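Print this page | E-mail this article
February – by the Listel equipment planning group

4.2 What the purchase price leaves out

Vendors quote the arm and stop there. Samico's offer for one station came to $3,400, which looked modest until we priced the rest. Mounting hardware, a work mat and kitchen props added $189, a small sum that had to be approved twice. The yearly service plan from Milivent was another $1,000, and we are not convinced it buys much. Its terms exclude cables and wrist cameras – the parts we would expect to wear out first.

We also doubt the claim that one station can cover all 11 tabletop tasks in the Annan plan. Props take up space, and changing them over takes staff time that no quote mentions. Figure 3 shows the tabletop in two views.

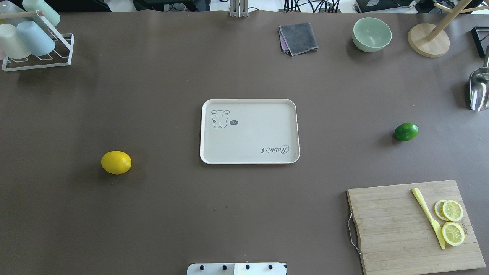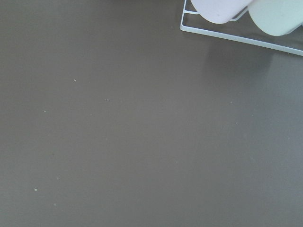

Figure 3. Two views of the work surface, each with a white wire rack.

A reviewer at Annan objected that staff time is paid for whether or not a station is bought, and that charging it to the equipment budget makes any purchase look bad. We have kept it in, as a separate line, so that readers can take it out.

Print this page | E-mail this article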